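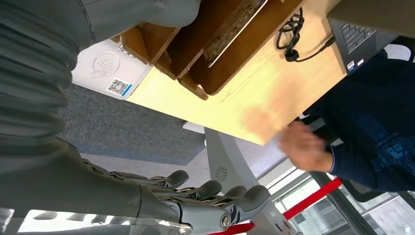
Four gray fingers and a metal joint at the base of the hand.

Keeping old steel windows working
Posted by Paula Onu, 6 December 2021

Many of the brick loft buildings in Vilville still have their original steel casements. Most can be kept going with basic tools and a free weekend.

Start with the hinges. Scrape off the paint with a narrow putty knife, brush out the grit, and put one drop of light machine oil on each pin. Work the sash back and forth. Don't force it. If it's stuck, run a utility knife along the paint line inside and out, then try again the next day.

Surface rust comes off with a wire brush and 200 grit paper. Wipe down with mineral spirits and prime the same day. Paint from before 1978 may contain lead, so test it before you scrape or sand. If the test is positive, leave this part to a certified contractor. 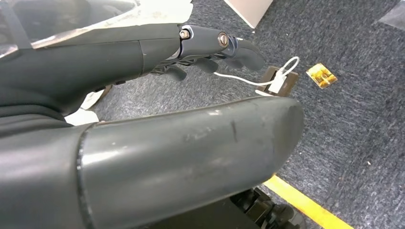
Bolts at the finger joints, with gray-blue carpet behind.

Putty

Loose putty lifts out with a chisel held flat. Hard putty needs a little heat, but shield the glass or it will crack. Use glazing compound marked for metal sash. The kind sold for wood stays soft on steel. Let it skin over before painting, and lap the paint slightly onto the glass. 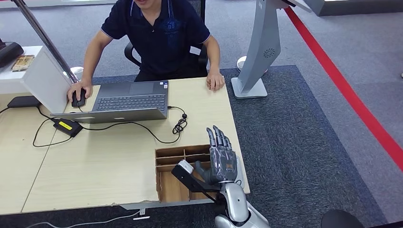

Drafts are usually at the meeting edge, where a bent frame leaves a gap. Thin bronze strip works better than foam and lets the window close. Darius Mihăilă did his whole floor at the Rusu building that way in September and spent almost 600 dollars, mostly on strip and primer.

Check the weep holes each fall and clear them with a piece of wire.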